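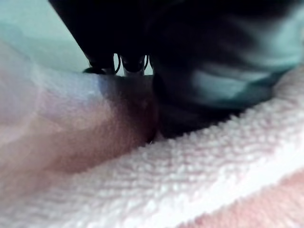 Moving to a smaller town, part four: the library card

I have now lived in Prerkville for long enough to have opinions about its parking, which I take to mean I've settled in. The population sign on the way into town says 1,374. I assume somebody will be along to change it to 1,375, but it's been since November and the sign hasn't moved.

The big event of the month was getting a library card. I had put this off on the theory that I own plenty of books I haven't read, and that borrowing more would be like ordering a pizza while the lasagna is in the oven. Then the internet went out for two days and I cracked.

The Prerkville library is one room and a half. The half is the children's section, which has a rug with roads on it and better chairs than ours. To get a card you need proof of address, and I brought a water bill. It was for $18, and the woman at the desk looked at it for a while and said, "You must be on the low side of the hill." I am on the low side of the hill. I still don't know if that's good.

The card itself is typed. On a typewriter. I was told the limit is 60 books at a time, a number that must have been set during a very long winter, and that fines were abolished years ago but people still like to pay them. There is a coffee can for it.

I took out three things. The first was a mystery with the last page missing, a fact noted in pencil inside the front cover, along with the name of the killer. I thought this was considerate until I realized I'd read it. The second was a history of the Meton, our local river, which runs to more than 300 pages. I have walked the length of the Meton, or the part of it that belongs to us, and it took less time than the introduction. There's a whole chapter on a dispute over a footbridge. Both sides wanted the footbridge. They disagreed about the railing, and I gather it's best not to bring up the railing even now.

The third was a cookbook put out by the people of Uvum, the next town over, which we are apparently supposed to look down on. I'd like to, but their cornbread recipe is very good. Mine came out flat the first time and then lovely the second, when I read the word "powder" after the word "baking." The casserole section I'm taking more slowly. Four of the recipes call for crushed crackers on top and one calls for crushed crackers throughout.

The cat, Gu, has not adjusted to any of this. In the old apartment she had a window over a bus stop and a full day's work watching it. Now she has a field. She sat on top of the river history for most of an evening, and I'd say she got as much out of chapter six as I did.

Everything is due back in three weeks. I asked if I could renew, and was told that I could, but that there's a waiting list for the Meton book. There are two people on it. I've been reading faster ever since, and I've started to form a view on the railing.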